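Nudden - Communiqué de presse - Juillet

Ranger, attraper, refermer : Nudden publie les premiers résultats de son programme sur les gestes du quotidien

Les machines sauront-elles bientôt vider un lave-vaisselle, regarnir un rayon ou sortir une bouteille d'un placard sans qu'on leur tienne la main ? Nudden, atelier de recherche appliquée en robotique, s'est attaqué à cette question par le côté le plus ordinaire : des portes, des étagères, des objets que tout le monde manipule sans y penser. Les premiers résultats de son programme Sirnier sont désormais disponibles, et l'équipe ne cache pas son enthousiasme - même si la réponse, pour l'instant, tient plutôt du « oui, parfois ».

Le principe de Sirnier est simple. Des opérateurs exécutent eux-mêmes les tâches avec une pince tenue à la main, équipée d'une caméra. Les gestes ainsi enregistrés servent ensuite à entraîner un bras robotisé, qui doit les reproduire seul. En quelques mois, l'équipe a réuni 3081 démonstrations, toutes consacrées à des corvées domestiques ou à de petites tâches de magasin : ouvrir un meuble, saisir un contenant, le poser ailleurs, plier un torchon, remettre un article à sa place.

« Quand j'ai commencé dans ce métier, on passait des semaines à programmer un seul mouvement, raconte Bohumila Kopecký, responsable du programme. Aujourd'hui, une personne qui n'a jamais touché à un robot prend la pince, range une étagère pendant une matinée, et le soir même on a de quoi travailler. Pour moi c'est un vrai bonheur de voir arriver des gens qui savent ranger - des magasiniers, des aides à domicile - et qui nous apprennent comment on s'y prend ! »

Où en est-on vraiment ?

Les tâches de saisie simple sont celles qui progressent le plus vite. Pour prendre une bouteille posée debout sur une étagère dégagée, le bras a mené l'opération à bien dans la grande majorité des essais, y compris lorsque l'objet avait été décalé de quelques centimètres. Sur les tâches d'ouverture de porte, les résultats sont plus inégaux : une charnière un peu dure, une poignée trop plate, et le mouvement s'interrompt. Le pliage du linge reste très en retrait, et l'équipe préfère le dire clairement. Un torchon se plie correctement un jour et finit en boule le lendemain, sans que l'on comprenne toujours pourquoi.

Les objets transparents forment un chapitre à part. Verre, plastique clair, film alimentaire : les caméras les distinguent mal, surtout sous un éclairage de plafond. Une campagne entière leur a été consacrée, avec quelque 2000 essais menés dans des conditions de lumière variées. Les étiquettes aident beaucoup, puisqu'elles donnent au système un repère visuel stable. Les flacons sans étiquette, eux, continuent de poser problème.

La vitesse est l'autre grand sujet. Le bras travaille lentement, nettement plus qu'une personne, et il marque encore des pauses avant de refermer ses doigts sur un objet. Pour une cuisine, ce n'est pas forcément gênant. En magasin, la question se pose autrement, et c'est tout l'intérêt de l'essai conduit avec l'enseigne Harard, qui a ouvert 2 de ses réserves à l'équipe en dehors des heures d'affluence. Les employés ont choisi eux-mêmes les tâches à confier à la machine. Le réassort des bouteilles est arrivé en tête, loin devant le nettoyage des étagères que les ingénieurs avaient imaginé au départ.

« Nous étions arrivés avec notre liste, et elle n'a pas survécu à la première pause café, s'amuse Bohumila Kopecký. Les équipes de Harard nous ont parlé de mal de dos, de rayons trop bas, de cartons mal ouverts. On a tout repris à partir de là, et le programme y a énormément gagné. » 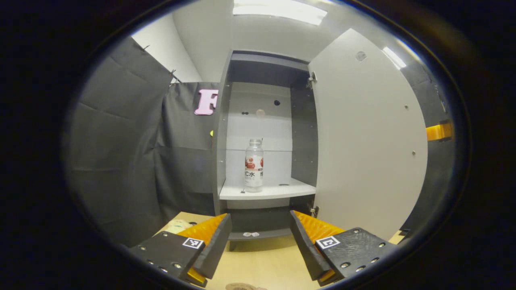 Programme Sirnier : la pince à main devant un meuble ouvert, une bouteille en plastique transparent posée sur l'étagère.

Des meubles d'essai à monter soi-même

Nudden met également à disposition les plans de ses postes d'essai, conçus avec le bureau d'études Keane. Il s'agit de petits meubles à poser sur une table, assez légers pour être déplacés par une seule personne, et dont l'étagère et la porte se changent facilement. Le dossier comprend 25 fiches de tâches, de la plus facile (déplacer un gobelet) à la plus coriace (ranger un sachet souple derrière une bouteille), avec pour chacune la position de départ, le critère de réussite et les erreurs les plus fréquentes.

Écoles, laboratoires et ateliers peuvent s'en servir librement pour leurs propres travaux. Nudden souhaite en particulier recevoir des résultats obtenus avec d'autres pinces et d'autres bras que les siens, échecs compris. Ces derniers seront publiés au même titre que les réussites.

La suite du programme portera sur les enchaînements : ouvrir, prendre, poser, refermer, sans intervention humaine entre les étapes. C'est là que les difficultés s'additionnent - une saisie légèrement de travers au début, et la bouteille se retrouve couchée à la fin. Une nouvelle série d'enregistrements débutera à la rentrée dans les locaux de Nudden, et les personnes intéressées, avec ou sans expérience technique, peuvent dès maintenant se porter candidates pour une demi-journée de démonstration.

Les journalistes qui le souhaitent peuvent assister à une séance d'essai le matin, à partir de 9 h 30, sur simple demande.

Contact presse : Bohumila Kopecký, programme Sirnier, Nudden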